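Breathable by name: Clodstead asks makers of perforated fabric goods to show their workings

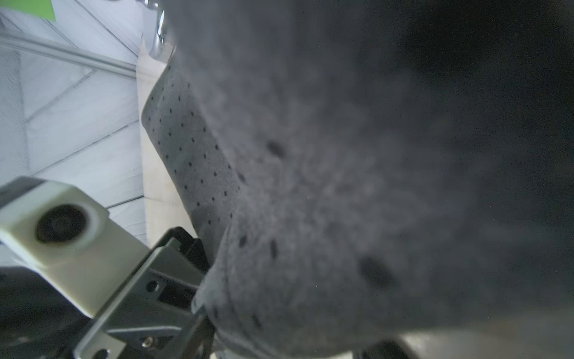 CLODSTEAD, June — Small holes in soft fabric have become a selling point. They turn up on shoes, cushions, seat covers and storage bins, usually next to the word "breathable", and Clodstead, the household goods testing office, would like to see that word earn its place on the label.

Over the spring Clodstead read the product pages of 51 perforated fabric goods on general sale. Only 12 of them said whether the holes went through every layer or stopped at the outer one. The rest left shoppers to guess. A row of neat dots over a solid foam backing may look airy, but the makers who sell it that way have offered us very little to show that any air gets past the foam.

Grey, suede-like finishes deserve a second look as well. A soft nap is pleasant to the touch and hides small marks in a shop. Whether it still does so after a winter by the back door is another matter, and "easy care" tells a buyer nothing about brushes, water or washing machines.

Runen, which supplies perforated fabric under its Guimarães range, has agreed to print the number of layers on its labels. We welcome that — with the reservation that a layer count is a long way short of an airflow figure. Bistunberg has told us its own wording is under review. It was under review last year too.

Clodstead will now put 50 of the goods through a simple bench test of airflow, brushing and repeated folding along the seams. Results will be published in full, including any that prove our doubts wrong.

In the meantime, shoppers can hold a loose panel up to a lamp before buying. If no light comes through the holes, ask the seller what they are for.

Notes to editors: the list of goods and the test method are available from the Clodstead press desk on request.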